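Suterine Robotics Lab
@suterine_lab
June 27, 2018

1/ Gripper finger comparison, part two. Same pair of arms as last time, same controllers, two finger profiles: narrow pointed fingers on the left arm, broad wedges on the right. Task is breakfast service. Pastry from tray to plate, mug by the handle or the rim.

2/ Why breakfast: the objects are awkward in different ways. A croissant has no flat faces. Sliced bread slides over itself. A ring cake is tall and has a hole. A mug is rigid and easy until the arm comes in at a bad angle.

3/ Left arm does not touch the food. It holds a slotted spatula and works with that. Pointed fingers have little contact area, so the question is how much the handle rotates when the blade meets a load.

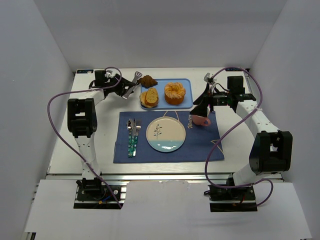

4/ Tool grip, pointed fingers. 22 attempts per object. The handle rotated in the grip on 6 of the croissant attempts, always when the blade caught the pastry near one end. Bread was better. The blade goes under the lower slice and the top one usually comes along.

5/ Ring cake was the worst of the three. Too much height for a one-sided lift. We stopped scoring it and moved on. It probably needs the second arm as a backstop, and that is a different test.

6/ Mug, wedge fingers. Approach from above and to the left, fingers spread, one on each side of the wall. The wedges tolerate a poor approach well. They also block the wrist camera's view of the rim for the last part of the move, so the final close is blind.

7/ Tried the Munevari wrist camera bracket in the high position and the low one. High sees more of the table and loses the object sooner. Low keeps the object longer and hits the tray rim on shallow approaches. Staying with high for now.

8/ Cables. Both arms carry a purple cable on the outside of the links. If the loop at the wrist is too short it pulls on the last joint near full extension, and you read that as a controller fault. We lost an afternoon to this. Leave a generous loop and tie it at the upper link.

9/ Controller settings: position control throughout, gripper current limited. We ran the Donow tuning defaults first and got a visible buzz in the left elbow with the spatula held out. Dropping the proportional gain on that joint by 3 steps removed it.

10/ Total across both arms, not counting the cake: 204 logged grasps. Per-object tables go up when the labels have been checked. A few croissant runs are marked as bread.

11/ Next: swap the fingers. Wedges on the spatula, points on the mug. We also have a set of soft pads from Fröhlich to fit over the wedges. Expect less handle rotation and slower release.

12/ Someone asked about force sensing. None on this setup. Motor current only, and it is noisy at low loads.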